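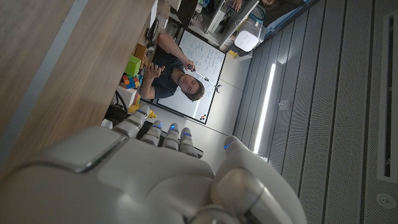 A reader at the Calow site wrote in after the last issue to say that the shared-table rules are written for arms and hardly mention hands. The arm rules tell you where to stand, how fast the arm may move and where the stop button goes, the message went on, but most of the time at our tables the arm is parked and it's the fingers that are moving, a few inches from somebody's face. Could the working group please say what applies?

It's a fair complaint. The Vornovis table rules were first written when every bench had a two-jaw gripper, and a gripper either closes or opens. A hand with four fingers and a thumb has many more ways to pinch someone. The group met twice over the winter and has agreed on the text below. It takes effect on 30 Apr 2019 at Calow and at the Lysenko building, and will be reviewed in September.

What counts as a shared table

A shared table is any bench where a person can reach the hand without opening a gate or moving a barrier. It doesn't matter whether the person plans to reach it. If you're sitting across from the hand and passing it blocks, you're at a shared table. If you're standing at a whiteboard behind the bench with your arm stretched out over it, you're also at a shared table, and the same rules apply to you as to the operator.

Some teams have asked whether a bench can change status during the day. It can. Put up the barrier, turn the sign on the bench to "closed," and the shared-table rules no longer apply until the barrier comes down again. Please turn the sign back when it does. We've had reports from Lysenko of signs left on "closed" for days at benches with no barrier at all.

Before you turn the power on

Check the finger joints by eye and by hand with the power off. Each joint should bend freely through its range and come back without a click. Run a fingertip along the seams of the plastic shells and look for lifted edges. A shell that has lifted even slightly can trap skin when the finger curls, and it is a reason to take the hand out of use that day.

Then look at the base of the thumb. The thumb joint is the largest one on most hands and it moves across the palm, so a person holding an object out to the hand often has their own fingers right where it closes. On the hands in use now, this joint has a gap that opens and shuts. The new rule is that you don't hand over anything so small that your fingers have to go inside that gap. Put small items on the table and let the hand pick them up from there.

Check the cable at the wrist. It should have slack with the arm at full reach and must not hang below the edge of the table, where a knee or a chair arm can catch it.

Fingertip lights

This part took the longest to agree on. Several of our hands have a light at the tip of each finger and another near the tip of the thumb. Teams have been using these lights in different ways. At Calow, blue has meant that the hand has power. At Lysenko, one team used blue for "ready to move" and another used it for "recording." A visitor going from one bench to the next would have no idea what they were looking at.

The rule from now on is simple. A steady light in any color means the hand has power and may move. No light means nothing at all, and you must treat a dark hand as live until you've looked at the power switch. Teams may use other colors or blinking patterns for their own purposes, but the meaning has to be written on the bench card, and no pattern may be used to mean that the hand is safe to touch.

One member of the group wanted green reserved for "safe to touch," and the reader who wrote in asked for the same thing. We talked it through and decided against it. A light can fail or be set wrong in software, and people are quick to trust green. If you need to touch the hand, use the switch.

Speed and force

Finger speed at a shared table is limited to the "slow" setting in the Aris control software whenever a person is seated within reach. Aris lets you save the setting for each bench, and we ask that you do this so it doesn't depend on the operator remembering. The "normal" setting may be used when everybody is standing back behind the floor tape.

Grip force must be set for the task. Toy blocks, cones and cubes need very little. If the hand keeps dropping a block, fix the approach or the finger position first. Raising the force is the last thing to try, and when you do raise it, write the new value in the bench log with your initials. The highest value allowed at a shared table is 60 on the Aris scale. Above that you need the barrier.

Tests with people should be short at first. Run the new motion with no one in reach, then with the operator only, then with the second person seated. A motion that has been changed in any way goes back to the first step, and this includes changes that look harmless, such as a new starting pose for the thumb.

People around the table

Each shared table has one operator at a time. The operator has the stop button within reach of the hand they aren't using for anything else. If two people are working at the table, they agree out loud on who is the operator before the power goes on, and they say so again when it changes.

Nobody may sit with their face over the hand's working area. If you need to look closely at a fingertip or a grasp, ask the operator to switch the hand off, or use a camera. This also goes for leaning in from the far side of the bench to write on a board or pick up a part. Ask first, wait for the answer, then lean.

Loose sleeves, lanyards, scarves and long necklaces stay away from the table. Short sleeves are fine. Rings aren't covered by the rule, though we suggest taking them off for hand-over work.

People at nearby desks are outside the shared table as long as they can't reach it. The operator should still tell them before the first run of the day, mainly so they don't wheel a chair backward into the bench.

What may be on the table

We had a surprising number of messages on this. The old text said "only items needed for the task," and some benches took it to mean one object at a time, which isn't workable for sorting or stacking. The new text allows any items that are part of the test, plus a keyboard or button box if the operator needs one. Drinks, phones, laptops that aren't in use and tools of any kind go on a shelf or another desk.

Leave a clear strip along the front edge of the table, at least as wide as your hand. Objects near the edge get knocked off and people grab for them without thinking, and a good share of the reports we've had in the past year started that way. If something falls while the hand is powered, let it fall. Stop the hand, then pick it up.

Items for the hand should have no sharp corners and shouldn't shatter if squeezed. Wooden boxes are all right if the edges have been sanded. Check them now and then for splinters.

Reports

Report every contact between a powered hand and a person that wasn't part of the test, including the ones that didn't hurt. The form takes 2 minutes and doesn't ask for a name. Send it within 7 days, and sooner if the bench is still in use.

Benches also need to log running hours. A hand goes in for a full inspection at 2,000 hours or after any drop to the floor, whichever comes first. At the moment only the Calow benches are logging hours in a way we can use. Lysenko teams have been keeping the log on the whiteboard next to the bench, and whiteboards get wiped. Please copy the figures into the shared log at the end of each week.

Still open

The group didn't reach agreement on two points. The first is hand-overs with the arm and the fingers moving at the same time. For now, the arm must be still before the fingers open or close around anything a person is holding. Several teams feel this makes their tests too slow and have offered to collect data on it over the summer.

The second is gloves. Thin soft covers on the robot's fingers reduce the chance of pinched skin at the joints, but they also hide cracks and lifted shells, and on some hands they block the fingertip lights. Covers are allowed for now if they come off for the daily check. If you've used them for any length of time, we'd like to hear how they wore and whether they caught on anything.

The full text is on the Vornovis rules page, with a bench card that can be printed on one sheet. Old cards should be taken down. Comments for the September review can be sent to the working group at any time, and it helps if you give the section heading you're writing about.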